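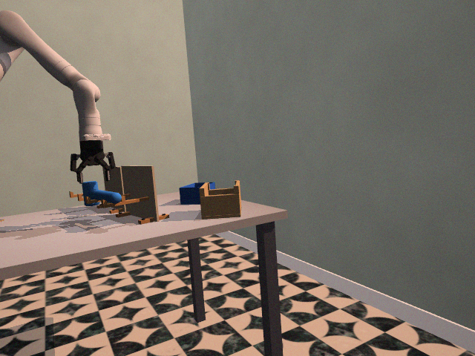 Call for contributors: a new history of Bullton House and the people around it

The Bullton House local history project is looking for writers, researchers and readers for a book on the house and the village, to be printed by Vodska Press. We need people who can work in an archive without falling in love with what they find there.

There are already two books on Bullton House. Most homes in the village have one of them, usually the one with the green cover. Both say that the house was a gift to the Simões family from a grateful bishop. Both say the composer who stayed one winter wrote a mass in the east room. Neither gives a source for either claim, and the second book appears to have copied the first, down to a misspelled street name. We have all repeated these stories to visitors. I have done it myself, with gestures, and I would like to stop until somebody shows me a piece of paper.

So the new book starts from the papers. The Simões family archive came back to the village in 46 boxes, and the list that came with them is not reliable. Box labels were written by several hands over a long period, and at least one box marked "Accounts" holds letters and a great many seed catalogs. Some of what is in there will be dull. A dull book that is right would still be an improvement.

What we are looking for

Chapter writers. Each takes one subject and writes it up from documents. Subjects still open are the mill and its tenants, the house as a school, the music evenings, the sale of the lower fields, and the women who ran the household and are named in neither of the earlier books. You may propose something else. Please do not propose the ghost.

Archive readers. You go through boxes, make a proper list of the contents, and flag anything a chapter writer should see. You should be able to read old handwriting or be willing to learn slowly. Portuguese is a real advantage for the family letters. German helps with the estate papers.

Checkers. You read finished chapters against the sources and write "where does this come from?" in the margin as often as needed. People who enjoy being liked may find this one hard.
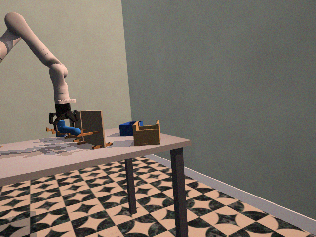 Robot arm with a black gripper, over a long table.

What you don't need

A degree in history is welcome and settles nothing. Some of the worst claims about the house were made by people with letters after their names. A family connection to the village is fine too, but a thing your grandmother told you goes in as a thing your grandmother told you, with her name and the year you heard it if you can remember it.

You also don't need to have published before. If you have, send the piece you would most like to correct.

The work and the terms

Reading takes place at the old schoolhouse on Tavlow Street, where the boxes are kept. Nothing leaves the building. You may take your own photographs of documents, without flash, and we ask for a copy of each one with the box number in the file name. Pencils only at the reading table.

Chapter writers are paid 500 on delivery of an accepted chapter. "Accepted" means it has been through a checker and the questions have been answered or the sentence taken out. Archive readers and checkers are unpaid, apart from travel costs, and I won't dress that up as an opportunity. Everyone who contributes gets 2 copies of the book and their name in it, spelled the way they spell it.

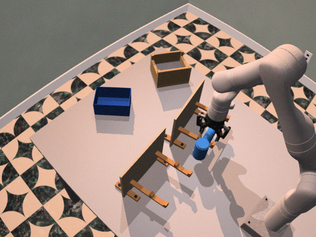
Work begins once the group has met, and first drafts are due the following January. I have been told this is too soon by people who have had years to write the book themselves. If it does prove too soon, we will move the date and say so publicly. We won't fill the gap with old postcards in large format, as was done last time.

A word on the launch, as it has already come up. There has been talk of presenting the book at the summer concert, with speeches. I have no objection to a concert. I do object to fixing the party before there is a manuscript, and no date has been promised to anyone, whatever you may have read on the notice board at the bakery.

The same goes for the traveling exhibition, the audio guide and the walking trail with signs. They are all good ideas that other people are free to carry out. This call is for a book.

How to apply

Send a letter of one page saying which role you want and why, along with a sample of your writing of up to 3 pages. For chapter writers, the sample should include footnotes. For checkers, take any page from either of the existing books and mark it up. For archive readers, no sample is needed; we'll ask you in and put a letter in front of you.

Please tell us how many hours you can give in a normal month. Be modest. Every project I have worked on was staffed by people who promised evenings they didn't have, me included.

Applications go to Arnaldo Neves, editor, at the schoolhouse, by mail or through the door. The closing date is Mar 14, 2023. Late letters will be read if there are roles left to fill. Everyone gets a reply, including those we turn down, and if you want the reason you can have it.

If you own papers, photographs or bills connected with the house and don't care to write a word, get in touch anyway. We will copy them while you wait and hand them straight back. And if anyone has the bishop's letter, I'll come to you.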